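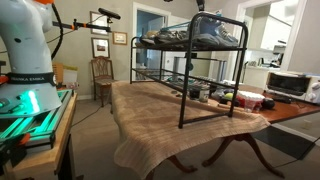 **Does Preda cure alcohol dependence?**

No, and be wary of any clinic that says so. Preda is a 12-week outpatient program with group sessions, a counselor and, for some people, medication. Plenty of people drink again after finishing it.

**The brochure says most people "succeed." What does that mean?**

Ask. In the Grirnden brochure it meant finishing the last session. Someone who drank through all 12 weeks and kept showing up would be counted. Of the 425 people who enrolled, 106 answered the follow-up letter, and we don't know how the rest are doing. I wouldn't put a percentage on that.

**Is the Stodine app worth paying for?**

I doubt it. It logs drinks and sends reminders, and a paper notebook will do the first part for free. Solange Andrade, one of our counselors, likes it more than I do, so ask her too.

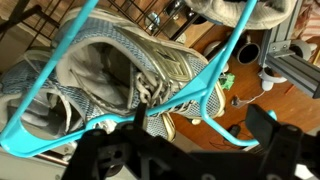 **Can I just stop on my own?**

If you drink heavily every day, talk to a doctor first. Sudden withdrawal can cause seizures and can kill. Shaking, confusion or seeing things that aren't there means calling 911.

**What does it cost?**

The full price is $2,959. Insurance may pay part of it, but get the amount in writing before you start. "Usually covered" over the phone isn't a promise.

**Do I have to believe in a higher power?**

No. Some groups use that language and some don't. You can switch groups up to 3 times without giving a reason.

**Who wrote these answers?**

Anca Barbu. I work in intake and get no bonus for sign-ups. Last changed 20 April 2018; prices will be checked again in May.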